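A warm welcome back to the Tukley Street newsletter, and an even warmer one to the families who've moved into the Prelport end over the winter. We hope the boxes are nearly unpacked!

Getting the house ready for the cold snap

With the mornings turning properly frosty, Leidy Cusi has been fielding plenty of questions about keeping an old weatherboard house cosy without the power bill going through the roof. She grew up in a draughty place out at Skerkulau – no insulation at all, and a back door you could post a letter under – so she has opinions, and she's kindly let us share a few.

Start with the gaps. A rolled towel along the bottom of a door does a perfectly good job, though the proper door snakes from the Chávez hardware shop are lovely and come in a tartan this year. Close the curtains before the sun goes down and don't wait until you feel the chill. If you have a room you hardly use, shut it off and let it be cold by itself for a few months. Leidy reckons a decent wool blanket on the couch is worth more than another heater, and having sat under hers for a whole Friday evening I'm inclined to agree.

If you do use a portable heater, please plug it straight into the wall and keep it 1000 millimetres clear of the curtains, bedding and the washing on the clothes horse (we all do it). Keep power boards for the lamps, the radio and the phone chargers, and have a look over the cords and plugs while you're at it. Anything cracked or scorched goes in the bin.
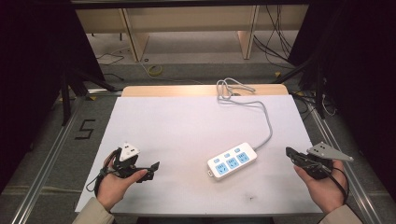
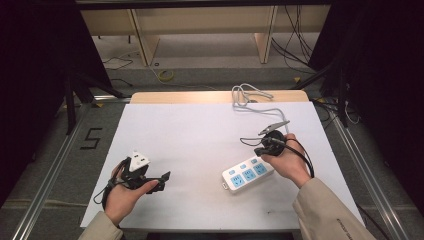
Soup night in the hall

Ulises Correa is on the stove again, with two big pots, one pumpkin and one chicken and barley. Doors open at half past five. Bring your own bowl and a spoon, and a loaf to share if you've been baking.

Tukley Street Neighbours | Contact us | Copyright Tukley Street Neighbours | Back to top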